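Plulik 桌面器物标注集 说明文件

版本 2.1
维护：Katalin Vida（标注规范）、Vilmos Sipos（数据结构与校验脚本）
适用对象：做透明、半透明及反光器物的检测、分割、材质识别的人员

Plulik 收录家用桌面器物的静态彩色图像及人工标注，重点是玻璃件和抛光金属件。全集 1,850 张图像，涉及 288 件器物，归入 17 个类别。
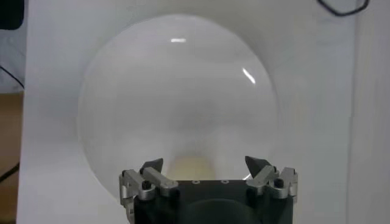
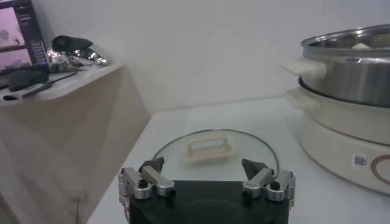
一、内容范围

收录对象为放在桌面或台面上、单手或双手可以移动的家用器物，包括锅具、锅盖、小型厨房电器、玻璃容器、玻璃罩、餐具、瓶罐及少量收纳用品。大型家电、固定在墙上的灯具、食材本身不在收录范围内。食材出现在器物内部时，只标器物，在属性里记“有内容物”，不给食材单独编类。

2.0 之前的版本以不透明器物为主，玻璃件数量偏少，用它训练的模型在玻璃边缘上常出现断裂的掩膜。从 2.0 起补充了透明、磨砂和乳白玻璃，以及不锈钢和镀层表面。旧版图像全部保留，编号不变。

同一件器物可以在多张图像中出现，摆放位置、朝向和开合状态不同。器物编号跨图像一致，编号只认实物，不认型号：两只同款的杯子是两个编号。带盖器物的盖与本体各有编号，并用配对字段关联；无法确认配对的留空。

二、目录结构

解压后得到下列目录和文件：

images：全部图像，JPEG，文件名为六位流水号
masks：实例掩膜，单通道 PNG，与图像同名
labels：每张图像一份 JSON，含边界框、类别、属性、遮挡等级
objects.csv：器物总表，每件器物一行
pairs.csv：盖与本体、底座与锅体等配对关系
splits：训练、验证、测试三份文件清单
schema：字段定义与取值表
tools：校验与统计脚本
CHANGES.txt：版本变更

掩膜像素值为图内实例序号，零为背景。实例序号只在本图内有效，跨图对应请用 objects.csv 的器物编号。不要按掩膜像素值直接合并不同图像的实例，1.x 版的用户在这里出错最多。

三、类别表

类别代码为三位字母，含义如下。

POT 锅体：可盛装液体并直接或间接加热的金属、陶瓷或玻璃容器
BAS 加热底座：与锅体分离或可分离的电热部分
LID 锅盖：任何材质的锅用盖子
PAN 平底锅、浅煎盘
KET 水壶
GLB 玻璃罩：球形、半球形或近似形状的玻璃壳体
JAR 广口玻璃罐
BTL 瓶
CUP 杯、马克杯
GLS 玻璃杯、高脚杯
BWL 碗
PLT 盘、碟
SPN 勺、铲、漏勺
TRY 托盘
BOX 带盖盒、保鲜盒
STD 锅盖架、杯架、沥水架
OTH 其他桌面器物

OTH 的使用有限制：只有在前面各类都不适用时才能选，并必须在备注里写明器物名称。备注为空的 OTH 会被校验脚本拒绝。

关于 GLB 的命名。早期规范把它叫“灯罩”，结果标注员遇到用途不明的玻璃球时无从下手。2.0 起改按形状和材质定义，不问用途。图一里的乳白磨砂玻璃球按此归为 GLB，备注栏不填用途。

四、器物属性

每个实例有下列属性，取值表见 schema 目录。

材质（material）：玻璃、不锈钢、其他金属、陶瓷、塑料、木、硅胶、织物、不明。可多选，主材质写在第一位。肉眼分不清塑料和陶瓷的浅色部件一律填“不明”，不允许按常识推断。浅色把手、电热锅底座外壳经常落在这一项里，复核时不要自行改成塑料。

透光性（transmission）：透明、半透明、不透明。磨砂玻璃和乳白玻璃填半透明。有金属包边的玻璃盖填透明，包边归入“包边”属性，不单独建实例。

表面（finish）：抛光、拉丝、磨砂、釉面、涂层、普通。

主色（color）：从固定色表中选。奶油色、米色、象牙白统一记为“奶白”；带灰度的半透明白记为“乳白”。两者混用会影响检索，标注员在开工前要过一遍色表样张。

内容物（content）：空、有、不可判。看见容器内有物体但辨不出是什么时，填“有”，备注写颜色和大小即可。图二电热锅靠近锅沿处可见一个白色小物体，按这一条处理。

附着标签（sticker）：无、纸质标签、二维码、印刷图案。二维码贴纸与印刷图案可并存。图二底座正面两者都有：方形白色小贴纸带二维码，右侧另有棕色弧线，属圆形图案的一部分。

摆放（pose）：直立、平放、倒扣、斜靠、悬空、不可判。锅盖平放在桌面、提手朝上记为平放；锅盖盖在锅上也记平放，另在关系字段中写“覆盖”。

遮挡等级（occlusion）：零级无遮挡，一级遮挡面积不足四分之一，二级不足二分之一，三级二分之一及以上。图像边界造成的截断单独记在 truncated 字段，不计入遮挡等级。

五、轮廓标注规则

5.1 透明玻璃

沿玻璃外缘画轮廓，不以背景的可见程度为准。透过玻璃看到的桌面、墙面或其他器物，像素归玻璃实例；后方器物的可见部分在玻璃掩膜内不再重复标注，只在 JSON 的 behind 字段里列出其器物编号。玻璃边缘与背景亮度接近时，先标可确认的弧段，再按弧度接续，接续段在多边形点上打 inferred 标记。

5.2 磨砂与乳白玻璃

轮廓一般比透明玻璃清楚，难点在壳体内部。半透明壳体后方或内部透出的色块不能当作独立器物，也不能当作器物上的图案。图一玻璃球下部中间有一块暖色调的黄米色，可能是球口或颈部，也可能是后方的东西透过来的颜色。遇到这种区域，掩膜不挖洞，开口属性填“不可判”，备注写“下部有暖色透出”。

球体两侧边缘会因曲率变暗，暗边属于球体，不得当作阴影切除。1.x 版约定把暗边外侧两像素剔除，现已废止，旧图已全部重描。

5.3 高光

高光像素归所在器物。高光溢出轮廓时，轮廓按几何边界走，不跟着光斑外扩。另有可选图层 specular，用多边形圈出主要高光，供做反光抑制的用户使用。圈选标准是形状完整、与周围亮度差明显，零碎亮点不圈。图一应圈两处：球面上部靠近中间的一条短横高光，以及偏右偏低、由左上向右下走的一条弧形亮带。

不锈钢锅壁上映出的桌面和邻近器物不标为高光，归“镜像”，在属性 reflection 中填“有”。镜像里能认出的器物不建实例。

5.4 锅盖

盖面、包边和提手合为一个实例，类别 LID。提手另画部件多边形 handle，挂在同一实例下。环形提手中间的开口在部件多边形中挖洞，在实例掩膜中不挖洞。

图二的锅盖是圆形透明玻璃盖，细金属包边，中央为奶白色长方形提手，提手立在平底座上，中间有开口。标注时提手底座算提手的一部分。盖的下部被挡住，可见弧段之外的部分不补画；需要完整椭圆的用户可读取 amodal 字段，那里存有按可见弧段拟合的椭圆参数，并附拟合残差。

5.5 锅体与加热底座

锅体和底座看上去能够分开时，分为 POT 和 BAS 两个实例，分界线取两者的可见接缝。有深色环带隔开的，环带归底座。归哪一边本来没有定论，统一归底座是为了让不同标注员的结果可比。

把手归它所连接的部件。图二的电热锅有两只朝左的奶白色把手，上面一只从不锈钢锅伸出，归 POT；紧挨在下方的一只从底座上沿伸出，归 BAS。两只颜色接近、位置相邻，自动分割工具常把它们并成一块，复核时必须逐张看。

卷边的锅沿归锅体。锅内壁可见时同样归锅体，内容物不从锅体掩膜中扣除。

5.6 标签与图案

贴纸、印刷文字、花纹均归所在器物，不建实例。能辨认的文字可抄入 text 字段，辨认不全的不要猜。二维码不解码，text 字段留空。

5.7 桌面

桌面不建实例。需要桌面区域的用户可使用 surface 图层，单一多边形，只描主要承载面，不扣除其上的器物。白色桌面与浅色墙面相接、边线不清时，surface 允许缺省，缺省时 JSON 中该键不存在，读取前请先判断。

5.8 不参与标注的区域

类别表之外的一切内容按背景处理。背景部分遮住器物时，器物掩膜只保留可见像素，遮挡等级按可见面积与 amodal 面积之比计算。

六、JSON 字段示例

以一个锅盖实例为例，字段按行列出：

object_id：LID 加四位序号
category：LID
material：玻璃，不锈钢
transmission：透明
finish：普通
color：透明
trim：有
pose：平放
occlusion：1
truncated：false
parts：handle
behind：空列表
amodal：ellipse，五个参数
note：空字符串

金属包边细到看不出具体材质时，material 第二项写“其他金属”。color 允许取值“透明”，此时部件颜色写在 parts 下的 color 子字段。

七、数据划分

测试集 500 张，验证集与训练集的清单见 splits 目录。划分以器物编号为单位：测试集中的器物不会在训练集中出现。配对的盖与锅、锅与底座始终在同一划分内。

请不要重新随机划分后与发布结果比较。同一件器物会在多张图像中反复出现，按图像随机切分会让训练集和测试集共享器物，分数明显虚高。确需自行切分的，tools 目录下的 split_by_object 脚本可按器物编号切分，随机种子由参数传入。

测试集标注随包发布，未设在线评测。

八、标注流程与复核

标注分两遍。第一遍由一名标注员完成轮廓、类别和属性；第二遍由另一名标注员只看图像和掩膜，独立填写属性，再与第一遍比对。属性不一致的进入仲裁，由 Katalin Vida 定稿。轮廓的复核标准是逐实例看边缘，重点看玻璃弧段、锅沿和把手根部。

仲裁集中在四类问题：

磨砂与乳白的区分。规范不要求区分，两者都填半透明，表面一项看得出颗粒感时填磨砂，看不出时填普通。

奶白与白的区分。以色表样张为准，图像整体偏暖或偏冷时参照同图中的桌面判断，不调白平衡。

拉丝与抛光的区分。能看见清楚映像的填抛光，映像沿一个方向拉长模糊的填拉丝。

遮挡与截断的区分。锅体右侧伸出图外的属于截断，锅体前方有物体挡住的属于遮挡，两者可同时存在。图二的电热锅 truncated 填 true。

校验脚本 check_labels 检查掩膜与 JSON 的实例数是否一致、类别代码是否合法、配对是否双向、OTH 备注是否为空。脚本不检查轮廓质量。

九、已知问题

旧版图像中部分玻璃杯没有 specular 图层，读取时按缺省处理。

JAR 与 BOX 的边界不稳定。带卡扣的方形玻璃容器在早期归 JAR，现行规范归 BOX，objects.csv 中已改，少量 JSON 的 note 字段还留着旧写法。

GLB 类的器物数量少，不建议单独报告该类的指标。若要报告，请同时给出实例数。

amodal 椭圆在遮挡三级的锅盖上误差大。拟合残差超过阈值的条目已将 amodal 置空，阈值见 schema 目录。

同一光源下抛光锅壁的颜色受周围影响很大，color 字段对不锈钢件参考价值有限。需要按颜色检索锅具时，请改用部件颜色。

器物尺寸未测量。objects.csv 中的 size 列是保留列，全部为空。有人来信问过锅盖直径，这一项没有补测计划。

图像没有深度信息，也没有相机内参。

十、适用与不适用的用途

可用于桌面器物检测、实例分割、部件分割、材质与透光性分类、盖与本体的配对检索。

不可用于判断器物是否洁净、是否通电、是否过热，也不可用于估计内容物重量。单张图像看不出这些状态，标注中没有相应字段。用“内容物”字段推断器物正在使用，属于误用。

不建议用于品牌或型号识别。器物总表不记品牌，标签文字只做抄录，没有归一化。

十一、使用方法

先运行 tools 下的 check_package，确认文件数和校验和。之后按下列顺序读取：splits 清单，labels，masks，最后是图像。labels 中的坐标原点在左上角，单位为像素，边界框为左、上、宽、高四值。

tools 下还有三个脚本。stats 输出各类别的图像数、实例数和遮挡分布。overlay 把掩膜叠加到图像上，玻璃件默认只画轮廓线，避免填色后看不清内部。to_coco 转成 COCO 格式，转换后 behind、amodal 和 specular 会丢失，部件多边形存为附加键。

脚本依赖 Python 3 及 numpy、Pillow，转换脚本另需 pycocotools。Windows 下路径含中文时 overlay 可能写不出文件，请移到纯英文路径。

十二、与其他集合的关系

Thevar 是同一批维护者做的收纳用品集合，类别代码有两处与本集重名（BOX 和 TRY），定义不同。Thevar 的 BOX 包括无盖收纳盒，合并使用前要做映射。映射表在 tools 目录，文件名 map_thevar.csv。

Prillitier 的玻璃器皿属性表是本集 transmission 和 finish 两个字段的前身。取值已经改过，Prillitier 里的“雾面”拆成了本集的“半透明加磨砂”和“不透明加磨砂”，没有一对一的对应关系，转换时需要人工看图。

十三、版本记录

2.1，3月23日，星期一：GLB 类重描边缘；新增 specular 图层；POT 与 BAS 的把手归属按 5.5 统一；删除重复图像后流水号留空，不重排。

2.0，去年12月：补充玻璃件与不锈钢件；“灯罩”更名为“玻璃罩”；新增 transmission 字段；划分改为以器物编号为单位。

1.4：修正 pairs.csv 中单向配对。

1.3：新增遮挡等级，三级制改四级制。

更早的变更见 CHANGES.txt。

十四、许可与引用

图像与标注按 CC BY 4.0 发布，脚本按 MIT 许可发布。引用时写明集合名称与版本号，例如“Plulik 桌面器物标注集，版本 2.1，Dulgate”。使用自行修改过的标注时，请注明修改范围。

十五、问题反馈

标注错误请报图像流水号、实例序号和字段名，一条一报。轮廓问题请附 overlay 输出的叠加图。类别定义方面的意见由 Katalin Vida 处理，脚本和文件结构方面的由 Vilmos Sipos 处理。已确认的错误在下一个小版本中修正，不单独发布补丁包；修正前的条目列在 schema 目录的 errata.txt 中。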